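Kandell Tabletop Sorting Set
Set-up Guide, Section 3: Laying Out the Work Surface

3.1 Before you start

Choose a level table with a plain, matte top. Glossy tops reflect ceiling lights and make small parts hard to find. Overhead light should reach the whole surface evenly. Wipe the top with a dry cloth and remove any crumbs, grit or adhesive residue from the area where the tray will stand.

CAUTION: Do not place the tray or the basket on a heated surface. The tray is plastic and can warp.

3.2 Placing the tray and basket

1. Set the tray flat on the left side of the table with the rim facing up.
2. Press each corner in turn. If the tray rocks, move it to a flatter spot. Do not shim it with paper or card.
3. Stand the woven basket at the far edge of the table, behind the tray. The full base of the basket must rest on the tabletop.
4. Keep the near part of the table free of stored items. Sorting is done here.
5. Check that you can reach the basket without leaning on the tray rim.

NOTE: The tray has a low rim. It holds flat items and small parts in a single layer. Taller or rolling items go in the basket.

The layout below uses the green tray and the orange basket. Other colors are placed the same way.

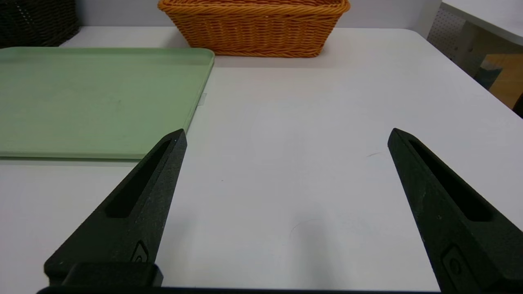

Hok-lam Lu writes that on a narrow table the basket works better to the right of the tray, with its long side parallel to the table edge, and that two sorters can then share it. This layout is acceptable provided the basket does not overhang the table. Leave at least 2 inches between the basket and the tray so that the rim can be gripped when the tray is lifted.

3.3 Loading

1. Place unsorted items on the near part of the table, a handful at a time.
2. Move flat items into the tray.
3. Move all other items into the basket.
4. Stop when the tray is covered by one layer. Empty it before continuing.

CAUTION: Do not slide a loaded tray across the table. Lift it with both hands, one at each short side.

3.4 Cleaning and storage

Wash the tray in lukewarm water with mild dish soap. Do not use scouring pads. Brush the basket with a soft, dry brush, working along the bands of the weave. Do not soak it. If the basket gets damp, let it air-dry upside down before use.

For storage, place the tray on a shelf with nothing heavier than the empty basket on top.

Replacement trays are ordered under part number 653. Baskets are sold separately.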